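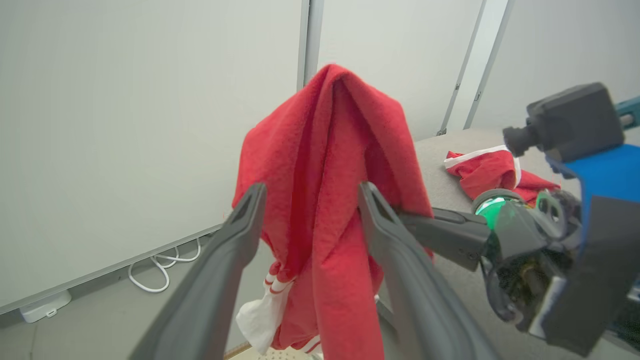

Why does my telescope show a bright blur when I point it at a star?

The eyepiece is almost always too far out of focus. Go back to the lowest-power eyepiece, aim at something on land at least a mile off, and follow the steps in Section 4 before you try the night sky again.

SECTION 4: FIRST FOCUS AND FINDER ALIGNMENT
Pustell Tabletop Reflector, all versions
Revised 10 June 2024

Do this section in daylight. It is much harder to do in the dark, and most of the calls we get in December come from people who skipped it.

CAUTION: Never point the telescope or the finder at or near the sun. Eye damage is immediate and permanent. Put both dust caps on before you move the tube across the southern sky in daytime.

4.1 Setting the focus

1. Set the base on a firm table. A card table or a deck rail will shake.

2. Remove the large front cap and the small cap on the focuser.

3. Loosen the two thumbscrews on the focuser and slide in the 20 mm eyepiece. Tighten the screws until the eyepiece stops turning. Finger tight is enough.

4. Point the tube at a distant object with a hard edge. A utility pole, a chimney or a water tower works well. A tree does not, as the leaves move.

5. Turn the focus knob all the way in, then back it out slowly. The view will go from gray to a soft shape to a sharp one. If you pass the sharp point, turn back.

Note: The view will be upside down. This is normal for a reflector and cannot be adjusted out.

Note: If you wear glasses only for reading or distance, take them off and refocus. If you wear them for astigmatism, keep them on.

4.2 Aligning the finder

1. Leave the tube on the same object and tighten the side knob so it holds its place.

2. Switch on the red dot finder. Start with the dial at its lowest setting.

3. Look through the finder with your head eight inches or so back. Keep both eyes open.

4. Turn the rear screw to move the dot up or down, and the side screw to move it left or right, until it sits on the object you see in the eyepiece.

5. Check the eyepiece again. The tube often moves a little while you work on the finder. If it has, center the object and repeat step 4.

6. Change to the 8 mm eyepiece and refocus. Make a final small correction to the dot.

7. Switch the finder off. A battery left on overnight will be dead by morning.

4.3 Going to the night sky

Carry the telescope outside and let it stand with the front cap on before you use it. A mirror still warm from the house gives a boiling view that no amount of focusing will fix. Start with the moon if it is up, then a bright star. In focus, a star is a small point. If you see a gray ring with a dark center, you are looking at the shadow of the small mirror — keep turning the knob until the ring shrinks down.

If the star is a short streak or a comet shape at best focus, the mirrors need adjusting. Go to Section 5.

Sign up for the Vornirska newsletter for sky charts and parts offers. You can unsubscribe at any time.

COMMENTS (3)

Nhàn Quan
Step 5 in 4.2 was my problem. I kept fixing the dot and never looked back in the eyepiece. Saturn on the second night!

tanner_ridge
My finder runs out of travel to the left before it lines up. Is there a shim for it?

Nhàn Quan
@tanner_ridge Check that the foot is seated all the way in the bracket. Mine was in crooked and did the same thing.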